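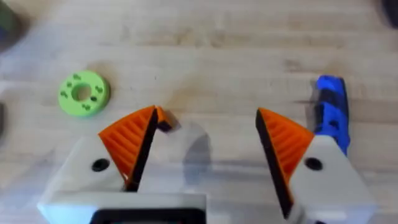 Soft dark smudges on a pale wood tabletop, how do I get them out?

Posted by Mamell_kitchen, 2022-05-21

Hi all! We bought a secondhand worktable in April (27 dollars, I still can't believe it) and I love the thing, but the top has these faint darker smudges that won't budge. It's a light beige wood with the grain running across it. The smudges are blurry at the edges, more like a shadow than a ring, and I keep thinking it's just the light until I move the lamp.

What I've tried so far: warm water and dish soap, then a damp cloth with a bit of white vinegar, then one of those melamine sponges in a corner where it wouldn't show. The sponge left the corner a little duller and the smudge looked the same. I have no idea what finish is on it, if any. The seller in Rustad said "oiled, maybe?" and that was the whole conversation.

I'd rather not sand the entire top if I can help it. We use it for crafts and small repair jobs, so it doesn't have to be perfect, but it would be nice if it looked clean when it IS clean. Any ideas?

brondia_bench

Before you do anything else, find out what the finish is. Put a few drops of water on a spot near the edge and wait ten minutes. If the water beads up you've got varnish or lacquer, and if the wood goes dark underneath it's oil or bare wood.

With varnish, try mineral spirits on a white rag. Open a window, wear gloves, and hang the rag outside flat to dry when you're done. Blurry gray marks are very often just hand grease and old polish, and that takes it right off. I did my mother-in-law's dining table that way and the rag came out disgusting!

With oil or bare wood the dirt is down in the grain a bit, so I'd sand lightly with 220 grit, always along the grain, and do the whole width of the board you're working on. If you only rub the smudge you'll swap a dark patch for a pale one (ask me how I know). Then a thin coat of whatever oil you like, wipe off the extra, leave it overnight.

Oh, and your dull corner: that's the melamine sponge, it's basically very fine sandpaper. A little oil or paste wax should bring it back.

Roder417

just put a tablecloth on it lol

pinchofsawdust

Agree with the water test. One thing to add, if the marks are closer to blue-black than gray it could be iron staining, from a wet can or tools left sitting on it. Mineral spirits won't touch that. You want oxalic acid (sold as wood bleach), follow the label, rinse well, and test it underneath first. It only works on bare wood, so any finish has to come off before you start.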